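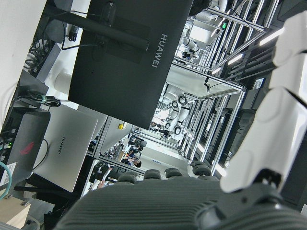 On Tue 10 July, another list member wrote:

I read your February post on the Tuto hand again and I don't see how you can blame the spring. If the fingers drift open during a long hold, the first suspect is the position loop. Are you closing on motor angle or on joint angle? With the stock Terkel config it is motor angle, and the controller will report a perfect hold while the cable stretches behind it. Also, which bench supply are you on at Lelolano, the shared one? A sagging rail looks the same in the log. Please post numbers before anyone else orders springs.

[end of quoted message]

Fair points. Numbers follow, and a partial retraction.

Motor angle, as you guessed. I had assumed the joint encoders were in the loop because the calibration step reads them. They are read at startup to set the zero offset and then ignored. The setting is in the joint section of the Terkel config, it defaults to motor, and the comment next to it is wrong in the current release. I have sent a patch for the comment.

Supply: the shared one for the February runs, the small Sönmez unit for everything below. I logged the rail at the driver board, not at the supply terminals. No dip worth reporting with all fingers stalled.

Test setup. Hand closed on a rigid block, torque limit at 40 percent of the driver maximum, arm parked. One sample per minute for a full day, so 1,440 samples per run. Each sample stores motor angle, joint angle, motor current and case temperature. I did 2 runs, identical except for the loop source.

Run A, loop on motor angle. Motor angle flat to within encoder noise. Joint angle opened slowly in the first hours and then leveled off. Current fell along with it, which fits a cable relaxing under load. Index and middle were worst.

Run B, loop on joint angle. Joint angle flat. Motor angle crept in the closing direction by a little less than run A lost, and current stayed up. Case temperature ended higher than in run A, still below the derating point.

So the cable stretches, the spring is innocent, and the loop source decides whether you see it. I withdraw the advice to replace the return springs. If you already fitted the stiffer ones, put the old ones back. The stiff ones cost you closing torque for no benefit.
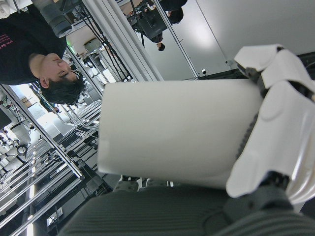
Two things remain open.

First, closing on joint angle makes the fingers hunt when contact is light. It shows up as a small oscillation at the outer joint, audible before it is visible in the log. Halving the proportional gain stops it but makes the close slow. I am now trying motor angle during the approach and a switch to joint angle once current passes a threshold. The switch needs a bumpless transfer or the finger kicks. The code is in my branch and is not ready for anyone else's hand.

Second, cable life. The present set has over 2,000 full closes on it, plus the hold tests. I pulled the index cable last night. There is some flattening where it passes the first idler, no broken strands. I re-crimped it, preloaded it overnight with a hanging weight, and put it back. If preloading works, run A repeated with that cable should level off much earlier than the other fingers. I will do that run next, since the loop change hides exactly the effect I want to measure.

If anyone has preloaded cables before assembly, please send the weight and the time you used. The build notes give neither. I would also like a run A log from a hand with the older idlers, which have the larger groove radius.

Config diff and both logs are in the usual directory on the list server. Columns are in the order given above, angles in degrees, current in milliamps. Ignore the thumb in run B, the connector was not fully seated.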